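Section 4. Fruit Day: Washing, Sorting and Putting Away

Welcome to my favorite part of the Mutport Kitchen Guide! If you have worked through Sections 1 to 3, your table is set up, your cloth is on and your containers have their labels. Now you get to handle the good stuff. Fruit day is when a mixed bag from the market turns into a bowl people will reach for all week, and it's much quicker than it looks from the doorway with your arms full.

4.1 What you need

- A table with a cloth you can wipe or wash
- A colander with a wide rim
- A shallow container for greens and other vegetables
- Two clean dish towels
- A fruit bowl, and a lidded box for the fridge
- A small paring knife (for checking soft spots only)

Note: The checklist in Section 2 calls for a metal colander. Plastic works just as well, and it's quieter at six in the morning. Signe Magnusson tested both for this edition and now uses plastic for everything except hot pasta.

4.2 Before you start

1. Clear the table down to the cloth. Smooth out the big wrinkles with your palm, working from the middle outward. Grapes find every slope there is.

2. Put the colander toward the back of the table, within easy reach.

3. Set the vegetable container beside it. Greens go in here first and stay out of the way until Section 5.

CAUTION: Do not wash greens and fruit together. Grit from the leaves settles into stem ends and is a real pain to get out again.

4. Empty the bag slowly, with one hand cupped at the opening. Let everything come to rest before you pick anything up.

4.3 First look

I love this step! Spread the fruit out loosely so each piece has a bit of cloth to itself, or close to it. A heap hides bruises. You want to be able to roll each piece over with one finger and see its other side.

5. Check the citrus. Tangerines and oranges should feel heavy for their size. A bit of green stem still attached is fine -- leave it on, and the skin is less likely to tear.

6. Check the plums. Press gently near the stem. Red and dark purple plums ripen at their own pace, so judge by feel and forget about the color. Firm ones go in the bowl, and ones that give a little go in the "eat today" pile.

7. Check the grapes. Loose ones that have dropped from the bunch are usually perfectly good. Toss any that are split or sticky.

8. Check the longans, if you have them. The skin is supposed to be brown and rough, so please don't throw them out for looking dull! What you are feeling for is a crack or a wet patch.

Note: If you have never bought longans, try a small handful. You peel them with your thumbs, and there is one shiny dark seed inside (spit it out). Trygve Sandberg added them to the guide after a trip to the big Saturday market, and they have been on my own list ever since.

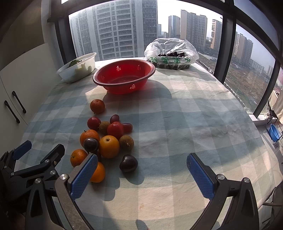 Fig. 4-1. Mixed fruit on the cloth, colander and vegetable container behind.

4.4 Washing and drying

9. Move the grapes and plums to the colander. Rinse under cool running water, turning them over with your hand. Skip the soap.

10. Rinse the citrus separately and rub the skins, especially if you plan to use the zest.

11. Wipe longans with a damp towel and dry them right away. Soaking makes the skins go soft.

12. Tip everything onto a dry towel and pat. Give it all a few minutes in the open air before it goes into a bowl or box.

CAUTION: Never close a lid on wet fruit. Wet grapes in a shut box can be fuzzy in a couple of days.

4.5 Putting away

13. Build the bowl from the bottom: oranges first, tangerines over them, firm plums on top.

14. Put grapes and longans in the fridge box with a folded towel underneath.

15. Leave the "eat today" pile on a plate where people walk by. It goes fast!

For a bigger haul, the plum compote on the back cover takes 334 grams of pitted plums and 185 grams of sugar. Anything that's a little too soft for the bowl is just right for the pot.

Section 5 picks up with the vegetable container.

Reader comments

Tiina Riihimäki
I had been throwing away the loose grapes for years. Years!! Thank you for step 7.

Maricica Ghiță
Can I keep the plums in the fridge from the start? My kitchen gets very warm in the afternoon.

Signe Løken
@Maricica I let mine soften on the counter first and then chill them. They never got sweet for me when I did it the other way around -- just cold and hard.

Related sections
Section 3. Labels and Containers
Section 5. Greens, Roots and the Vegetable Box
Section 8. Small-Batch Jams and Compotes
Caring for Table Linens

Mutport Kitchen Guide, updated November 1, 2020 | Contact us | © Mutport | Back to top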